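Cooking Questions: Custards, Creams and Sugar Work
Last updated: April 15, 2019
203 shares · 10 comments

Why did my crème brûlée come out runny?

Usually it was pulled too early, or the oven ran cool. The custard should jiggle in the center and hold still for the last inch near the rim. It firms up as it chills, so give it a full night in the refrigerator before you decide it failed. If it is still soupy the next day, you can churn it as ice cream.

Do I need a torch for the top?

No. A broiler works if the dishes are very cold and close to the heat. Use a thin, even layer of white sugar and turn the dishes as they color. A torch gives you more control, and the custard underneath stays cooler.

Which sugar browns best?

Plain granulated. Brown sugar has more moisture and tends to scorch before it melts evenly. If you like the flavor, spread it on a tray and let it dry overnight first.

Osvaldo Rizzi wrote in February to ask about raw sugar. It works, but the crystals are large, so grind them a little. 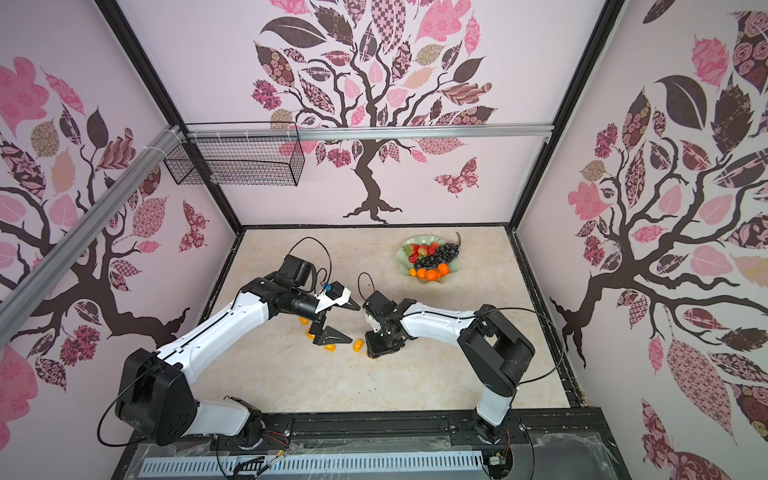
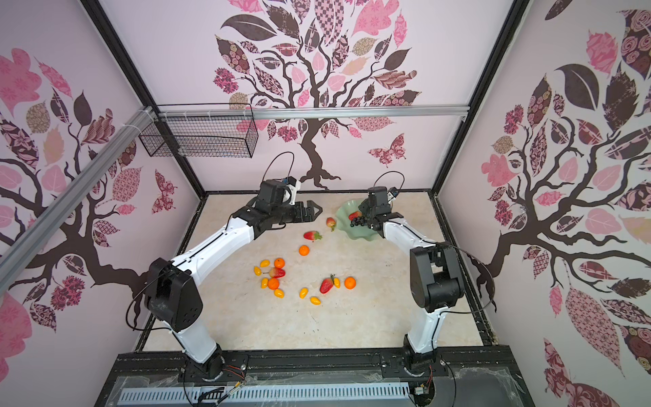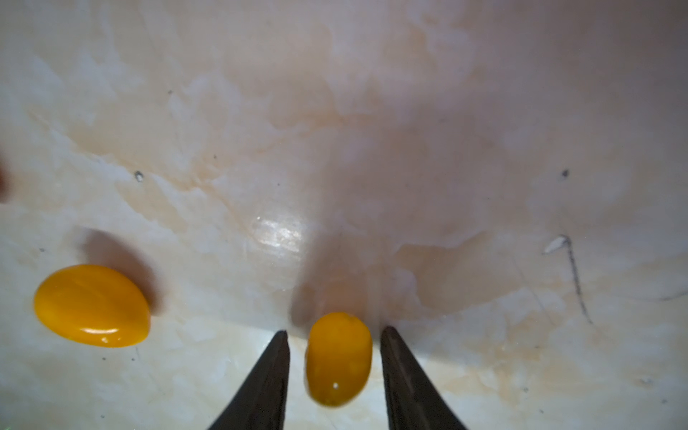
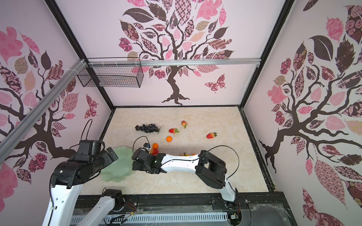 Can I pour caramel straight onto the counter?

It depends on the counter. Caramel for brittle is well over 300 degrees when it leaves the pan, and laminate can blister. Real stone takes the heat better, but a sudden change in temperature can crack it, and a marble pattern doesn't tell you what the material is. A pale top with soft beige veins like the one the cherry tomatoes are resting on could be any number of things. If you aren't sure, pour onto a heavy sheet pan lined with a silicone mat. Oil the spatula, too.

Why does my caramel turn grainy?

Sugar crystals on the side of the pan fell back into the syrup. Brush the sides down with a wet pastry brush and stop stirring once the sugar has dissolved. A spoonful of corn syrup helps. Grainy caramel can be saved: add water, melt it again over low heat, and start over.

How long does caramel sauce keep?

Ours keeps two weeks in the refrigerator in a clean jar. Warm it gently before using. If it separates, whisk in a spoonful of warm cream.

Can I double a brittle recipe?

You can, but you'll need a wide pan, and the last part of the pour will be stiff. With more than 800 grams of sugar, we make two batches. Each one has to be spread within a minute or so, and it's hard to do that with a big pot in one hand.

What is the best way to clean the pan?

Fill it with water and bring it to a boil. The sugar dissolves in 5 minutes, and the spoon can go in with it.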